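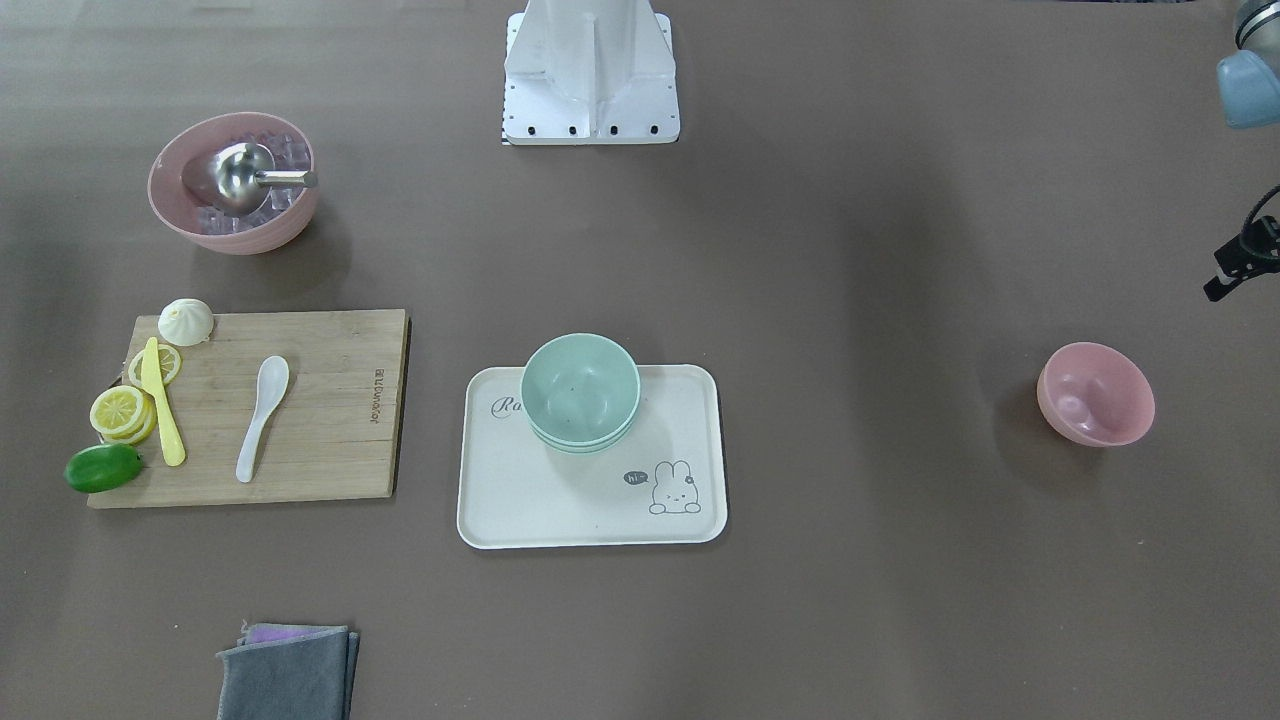 I have wanted a machine to do my kitchen chores since I was small enough to need a stool at the sink, so when Orathai Thaweesak offered me a run of afternoons with the Oltow, the two-armed benchtop helper she has been fitting out for cafés and home kitchens, I said yes before she'd finished the sentence. The Oltow bolts down at the back of a bench, you teach it a job by leading its arms through the motions, and after enough practice it has a go by itself. The question I took along was the one everyone asks me: can these things do chores yet? My test was cold drinks and a bit of plating, the sort of work I'd hand to a ten-year-old on a hot day. A pink bowl of ice cubes with a steel scoop across it, lemon slices on a bamboo board, a lime, a yellow plastic knife, two mint-green bowls stacked on a cream tray with a rabbit saying "hi~". None of that would trouble a person for a second. For a pair of arms it's a proper exam, and I came away happier than I'd expected, with a few grumbles.

Setting up

The base is a white column with a wide flat foot, and it looks tidy on a bench. Orathai had hers in place before I arrived, so I can't tell you how painful the first bolting-down is. Moving it later to a second bench took two of us and a fair bit of swearing, and I wouldn't want to do it every week. If you're picturing something you pull out of the cupboard like a stick blender, adjust your hopes now.

Give it more room than you think. The arms swing wide on their way in, and anything tall near the sides will get a nudge. The cables want some slack as well. We ended up keeping the middle of the bench for the tray and pushing everything else out to the left and right, and the success rate went up straight away.

Teaching is the fun part. You take hold of the arms, do the job slowly, and say when you're done. My first go at "scoop ice into a bowl" was terrible because I kept changing my mind about which way to come at the handle. The second day I picked one way and stuck to it, and the Oltow learned it far better. There's a lesson in there for anyone who has trained a new kid on the counter, too.

Ice

Ice is where I expected a disaster, and it's where the Oltow won me over. Cubes slide, they stick together, they jam under the lip of the scoop. The arm goes in low, gives a little wiggle (I never taught it that on purpose, it must have picked it up from me!) and comes up with a decent load most times. It tips it into the other bowl with real care.

It has trouble when the bowl gets low. With only a few cubes left it chases them around the bottom like a cat after a pea, and it doesn't know when to give up. You can set a limit on the number of tries, and you should. A short scoop handle is also harder for it than a long one, as the fingers have less to hold and the grip can roll halfway through the lift. Use a long-handled scoop if you have one in the drawer.

Lemons

Picking up one slice of lemon from a stack is a horrible job for a gripper. They cling to each other. On a good run it peeled the top slice off and laid it in a bowl, and I clapped like a parent at a school concert. On a bad run it took three at once and dropped them beside the tray. If you fan the slices out first it does much better, though by then you've done half the work yourself.

Slicing is a different matter. I tried it with a plastic knife only, and I wouldn't go further than that yet. It can hold the knife and push it down through a soft bun, slowly, with one arm steadying the bun. Through citrus it made a mess. The lime rolled away every single time until I cut a flat side on it for them. Keep doing your own chopping.

Buns and bowls

Steamed buns were a lovely surprise. I was sure it would squash them. Mudassar Shaikh, who shares the workshop and had been pretending not to watch, put his money on squashed as well. The grip force can be turned right down, and at the lowest setting it carried a bun from the board to the tray with the pleats still neat on top. I ate that one, in the name of science.

Nested bowls are hit and miss. It can lift the whole stack easily. Getting only the top one is another story, especially when the rims sit close together and both are the same colour. Arsalan Ghumman suggested teaching it to pinch the rim from the side with one arm and hold the bottom bowl with the other, and that got us over the line more often than it failed. It's slow, mind you. You could set the table for six while it thinks.

The ceramic soup spoon was my favourite little drama. Lying flat on a board, a spoon like that offers almost nothing to grab. The Oltow's answer was to slide it to the edge of the board and take it by the handle once it stuck out. I do the same with coins on a counter, and seeing a machine work it that way gave me a proper grin.

Cloths

Wiping up is the chore I would most like to hand over, and it's nearly there. A folded cloth, pressed flat and pushed in long strokes, gets most of a spill. Corners and the strip right in front of the base get missed, since the arms can't fold in that tightly. Folding the cloth again afterwards is beyond it for now – it made something I'd call a parcel if I were being kind. It will pick up two cloths when you want one, so don't leave them layered.

How it stacks up

I've used one other helper of this sort, the Umen, at Hjørdis Amundsen's bakery. The Umen is quicker, and on the shop floor that counts. It moves trays from rack to bench all morning and never gets bored. Ask it for anything soft or slippery, though, and it's lost. The Oltow is the opposite. It's slow enough to drive you up the wall, but it's gentle, and it recovers from small mistakes. If it misses a grab, it usually backs off and tries again without anyone stepping in. That one habit matters more to me than speed, and I'd love to see Hjørdis's machine learn it.

Now for some numbers, because Orathai's log keeps everything. Over my stay the Oltow made 2,972 attempts at picking something up, most of them while I was off having lunch or answering emails. Of those, 1,004 were ice. The longest it ran without needing me was 24 minutes, and I spent the last few of them standing in the doorway with my arms crossed, willing it on. I don't know of a café that could live with 24 minutes between rescues. Then again, last June I watched an earlier version, and Orathai was rescuing it every time it touched a bowl.

What I'd change

– A faster mode for the easy parts. It crosses an empty stretch of bench at the same careful crawl it uses for a steamed bun.

– Finger pads that are easier to wash. Lemon juice gets into the joints of the gripper and goes sticky, and cleaning them took me longer than the washing up.

– A clearer sign that it's stuck. The soft chime is pleasant and I missed it every time the radio was on.

– Better handling of light-coloured things on light-coloured things. White on cream confused it more than once.

Who should get one

If you run a test kitchen, teach cooking or robotics, or just love this stuff and have a bench to spare, I think you'll have a great time. You will learn an awful lot about your own hands. Junaid Warraich has had one at Pullavum for longer than I've been at this, and he still emails me little clips when it manages something new, usually with far too many exclamation marks. I understand him completely now.

If you want your dishes done, wait. A person can serve a bowl of ice with a slice of lemon in the time it takes the Oltow to line up on the scoop, and a person will also notice the puddle. For families I'd say look again in a couple of years. For a small café I might say sooner, provided the job is the same every day and someone's close by to sort out the odd runaway lime.

I'm going back to try it with dumplings, and Orathai wants to see if it can load a dish rack with the Jafri fingers, which are narrower and have a softer tip. I'll add my notes under this review when that's done.

Posted 2 Feb 2026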